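Search this forum Search

Wood post on a wire cup rack: oil, varnish or leave bare?

flusetti_owner
The post on my cup rack has started to go gray near the bottom. Wire is fine. Cups go on upside down straight from the sink, so whatever drips ends up at the foot of the post. I have mineral oil, a can of water-based varnish and a block of beeswax. Which one, and how many coats?

Manurung78
Mineral oil. It never cures, so there is no film to crack. Wipe on, wait 2 hours, wipe off. Repeat when it looks dull.

grainraiser
Disagree. Oil that doesn't cure washes out, and dish soap speeds that up. You will be redoing it every month. Varnish, thin coats, sand lightly between them. The end grain at the bottom takes three coats minimum because that is where the water gets in.

Manurung78
Varnish fails at the end grain first. Once water gets under the film the wood turns gray and you have to strip it. I did that job on a Jindik dish rack in August and would not do it again.

Davina MacAulay
Both of you are assuming the post comes out. Some are pressed in and you can't reach the end grain with anything. 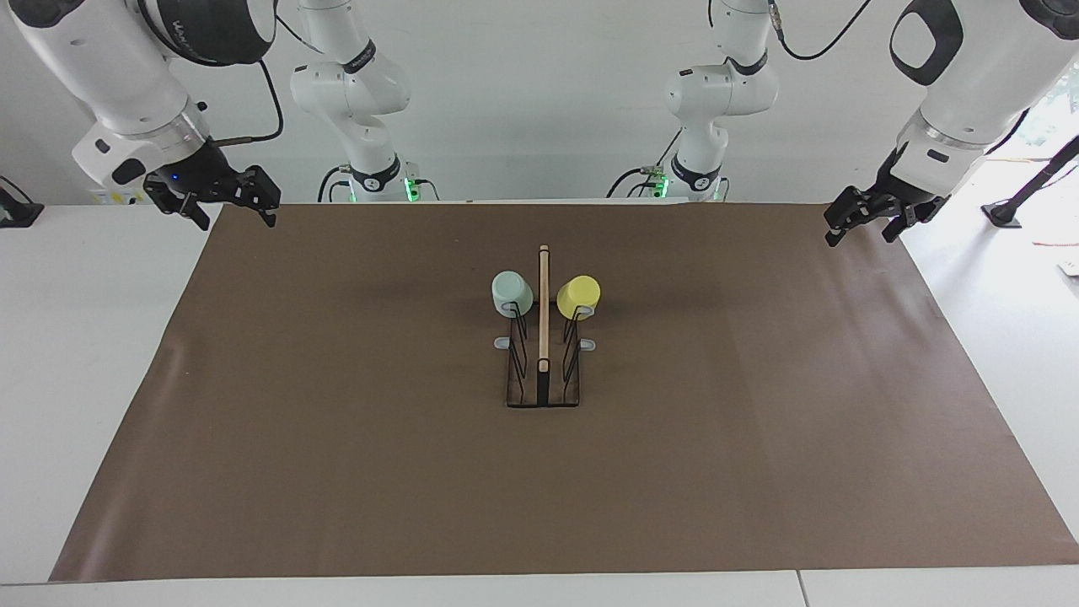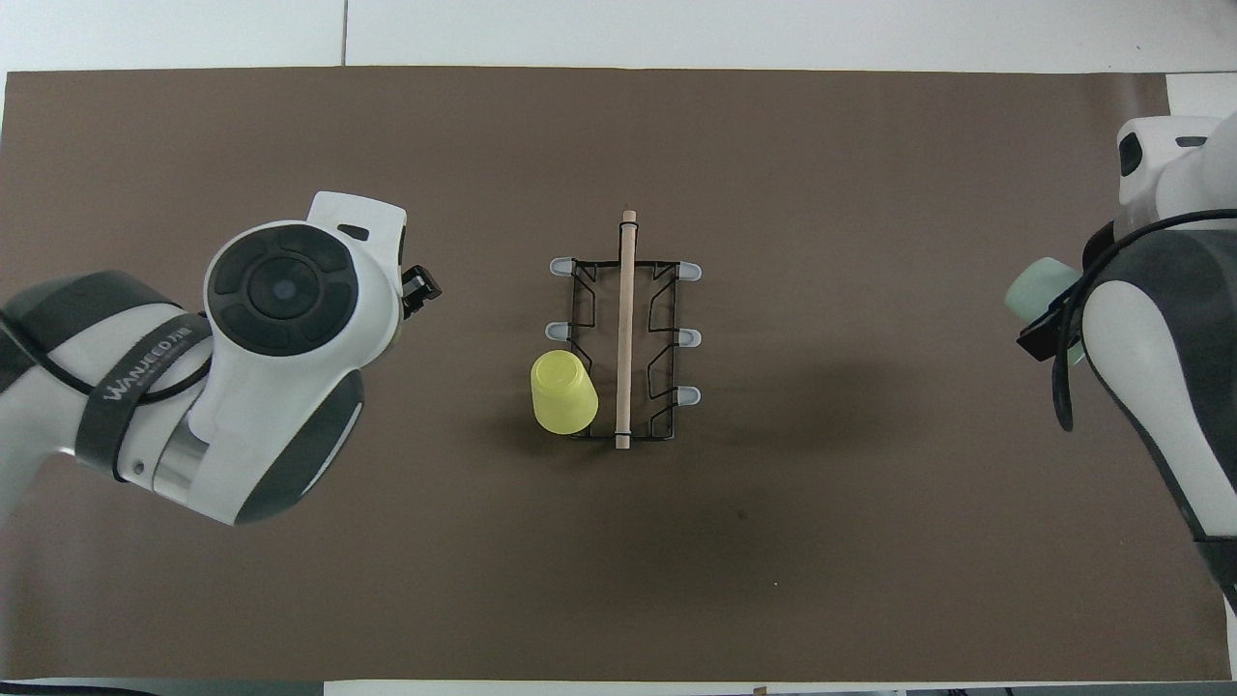
Cup rack with black wire and a light wood post, on a brown mat.

If yours is fixed, varnish only seals what you can reach and the bottom stays open. I would oil it and dry the tray daily.

flusetti_owner
Mine pulls out with some force. The lower end is rough, like it was cut and never sanded.

grainraiser
Then sand it. Wet it once, let it dry overnight, knock the fuzz off with fine paper, then finish. If you skip the wetting it will go rough again the first time you use it. Check the fit before the last coat. Film adds thickness.

ginodora_fan
Beeswax alone is a waste of time on anything that gets hot water. It softens and cups pick it up.

Manurung78
Agreed on the wax. Still no on the varnish.

flusetti_owner
Going with oil first. Post is sanded and drying. Will check it again Thursday and varnish the lower end only if the gray comes back.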